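Prastel Supply > Teaching and Teleop > Millent Lead hand controller

Millent Lead, single or pair
With Hendus kitchen scene pack

In stock: single. Pairs back in April.
Price shown at checkout incl. GST. Log in for the uni and TAFE rate.

Hold it, move it, the arm follows. That's the product. You do the job once by hand and the Lead writes it down as a demonstration your policy can train on. Works on a real arm or on a simulated one, same plug, same file at the other end. Most people buy it for the sim side first and move to hardware once the students have stopped driving things through benchtops.

This listing covers the controller, the desk base and the Hendus pack. Real arm brackets are sold separately (see Lumbantobing mount, further down).

Why a hand controller and not a keyboard

Keyboards are fine for moving an arm to a spot. Rubbish for tilting a cup. Anything where the wrist has to roll while the elbow is still coming across, you want it in your hand. Same for backing out of a tight spot behind something tall. We've had customers come over from game pads and the demos get shorter straight away, less stop-start, less hunting for the right axis.

The Lead has a sprung trigger for the gripper, so a half squeeze is a half close. There's a clutch under the thumb. Hold the clutch, move your hand back to somewhere comfy, let go, carry on. You'll use the clutch more than you think on long reaches, so put the base somewhere with elbow room.

Hendus kitchen pack

Comes on the download link with your order. One kitchen corner with a window, bench, sink, shelves, cupboards and a load of loose bits and pieces, plus start positions for one-arm and two-arm work. Every task in the pack starts from a saved layout you can reset with a double tap on the trigger. Layouts can be shuffled, or locked if you want the same start every go for a comparison. 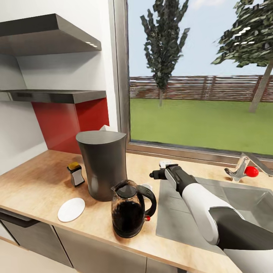
Hendus kitchen: gripper at the sink end, tall pitcher and coffee carafe further along the bench.

Included recordings: 213 demonstrations, all driven by hand on the Lead, none scripted. They're uneven on purpose, quick drivers and slow drivers both, and the fumbles are left in with a tag so you can drop them or keep them. Please read the tags file before you train. We get an email about this every month. The tagged ones are NOT bad data, they're just tagged.

Task groups in the pack:

Pick and place, small crockery
Reach past a tall object
Put away, cups and bowls
Plate handling, one arm
Plate handling, two arms
Bench to sink
Free play (no goal, good for a first session)

Free play sounds like filler. Start there anyway. Get a new driver to push a cup about until they stop looking at thier hand.

Reaching past tall things

The hard group, and the one people ask for. You've got a big item near the middle of the bench and something light to handle close to it. Come in level and you clip the big one. Come in from above with the wrist dropped and you've got a chance, but now the container is hiding half of what you're holding, and the camera you liked a second ago is no use.

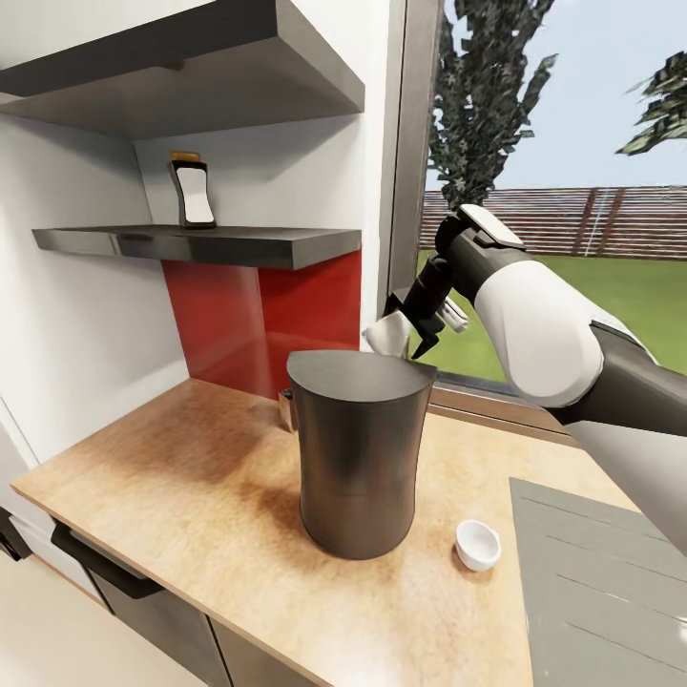 So switch views. There's a view button on the left of the grip and it doesn't interrupt the recording. Change as often as you like, the file keeps every camera anyway and you choose which ones to train on later. What you saw on screen is logged as well, in case you want to know whether the driver could see the object at the moment they squeezed. Handy for working out why one person's demos train well and another person's don't.

Drive slow near rims. Small lifts. If you touch the big item, keep going, finish the task and let the contact tag catch it. Don't bin the run. A policy that has only ever seen clean approaches hasn't got much to go on when its own approach is a bit off.

And let go properly. Very common fault in beginner demos: hand opens, arm whips away in the same movement, bowl goes with it. Open, wait a beat, then lift.

Two hands

Buy the pair and each Lead drives its own arm. Left is left, right is right, marked on the base. You can swap them in settings if your camera faces the other way, which catches everyone out the first time. Both arms go into one recording on one clock, no lining up files afterwards.

Park button on each grip. Press it and that arm holds still while you work the other one. Use it. An idle hand drifts, and drift ends up in the training data looking like something the arm was meant to do. Our rule in the workshop is if a hand hasn't got a job, park it.
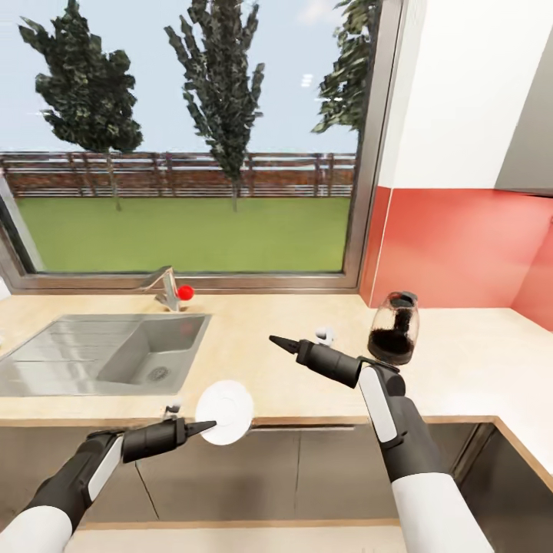

Two-arm set-up. Plate in the left gripper, right gripper empty.

Plates are a decent test of a driver. Hold the rim, keep the tilt steady, don't fight the wrist. If the plate wobbles all the way along the bench, turn the smoothing up one notch and try again before blaming anyone. Smoothing is per hand, so a left-handed driver can have the right side softer.

Handover tasks (plate from one gripper to the other) are not in this pack. Asked and answered. The scene will let you do it and record it, there's just no goal check for it, you'd mark success yourself with the green button.

What's in the box

Single:
Millent Lead grip
Desk base with clamp
USB-C lead
Thumb pad spare
Card with the download link and key

Pair:
Two of everything except the card

No power brick, runs off the USB port. Some thin laptops don't give the port enough when they're on battery. If the base light goes amber, plug the laptop in.

Specs

Grip and base together: 800 g
Buttons: 9 incl. trigger and clutch
Warm-up: none
Calibration: hold the grip in the cradle, press view and park together, wait for the beep
Handedness: either
Colour: charcoal only. The grey is discontinued, please stop asking, we haven't got any out the back
Recording: joint positions, gripper opening, all cameras, driver's view, contact tags, button presses
Warranty: return to Prastel. Trigger springs are a wear part and not covered, but they're cheap and it's an easy swap

Real arms

Same grip, same recorder. You need the Lumbantobing mount for your arm's flange and a hardware stop within reach of the driver. The stop isn't optional. We won't ship the mount unless the order notes say you have one or are buying one. Speed is capped low the first time you connect to hardware and you have to lift the cap yourself, by typing it in, per arm.

Demos recorded in the Hendus kitchen won't just drop onto your real bench and work, and we don't sell it that way. What carries over is the driver. Somebody who has put in the hours in sim picks up the real one pretty fast, and you'll have sorted out your file handling, naming, camera choices and all that before there's an expensive arm in the room.

Hand guiding (grabbing the arm itself and walking it through the job) is a different bit of kit. The Lead doesn't do that. If your arm has its own free-drive mode the recorder will listen in and save it in the same format, so you can mix the two sorts of demo in one set. They do look different. Free-drive ones tend to take wider paths, and you will get the teacher's arm in the camera. Tag them seperately.

Running a session

Keep drivers to 20 minutes then swap. Past that the grip hand gets tired and the demos go off, you can see it in the trigger trace. Do a couple of free play goes first and don't save them. Water on the floor side of the desk, not the base side.

Write down who drove. The recorder asks for a driver code at the start and lets you skip it, and everyone skips it, and then everyone wants it back three weeks later. There's a setting to make it compulsory. Turn it on.

If the arm lags behind your hand: close the preview windows you aren't using. If it still lags, drop the window reflections in the scene settings, they cost the most on an older graphics card.

If the arm jumps when you release the clutch: recalibrate. If it jumps again, send us the log from the base and we'll have a look.

If the gripper won't fully close: check the trigger range in settings before opening anything up. Someone has usually set it to half.

Ordering notes

Singles go out same day if you order before 2 pm. Pairs are on backorder until April, you can put one in the cart now and you won't be charged till it leaves. Want two singles instead? Works exactly the same as a pair, costs a bit more, and you'll have a spare card.

Schools: purchase orders are fine, attach the PDF at checkout. Lab licences for the Hendus pack cover every machine in one room. Home licence covers one machine and can be moved.

Returns inside the usual window as long as the clamp pads are still on the clamp. Pads are glued. Don't peel them off.

Goes with

Lumbantobing mount (check flange size)
Millent Lead trigger spring, pack
Millent foot pedal, start and stop recording
Hendus shelf and cupboard add-on, needs the kitchen pack

Add to cart | Ask a question | Download the manual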